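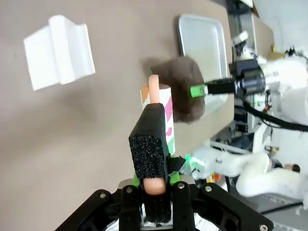 Findinar Table Pad by Flerkix

Product details

The Findinar is a cut-to-size pad that goes under a tablecloth and protects the finish from hot dishes, spills and scratches. It has a felt backing, a foam core and a wipe-clean top layer. The finished pad is 3 millimeters thick and lies flat without clips or tape.

Sizes and cutting

Pads are cut at our workshop in Pliltville. Standard widths start at 700 millimeters. For round or oval tables, or any table with rounded corners, trace one corner on paper and mail the tracing with your order. Measure the top at its widest point and do not add anything for overhang. Extension leaves are cut as separate pieces and priced by length.

Colors

Oat, slate and Cantero red. The backing is gray in all colors. Cantero red can show through a thin white cloth, so order a swatch first if that matters to you.

Care

Wipe with a damp cloth and mild soap. Do not machine wash, iron or bleach. Store rolled with the felt side in. A pad that has been rolled for a long time may need a day to relax at room temperature.

Delivery and returns

Most orders ship in roughly 14 days. Orders placed in December take longer. Uncut swatches can be returned; custom pads can be exchanged only if we made a cutting error.

Questions about measuring go to Ritu Grewal in the order office, open from 11 a.m. Please have your table measurements ready when you call.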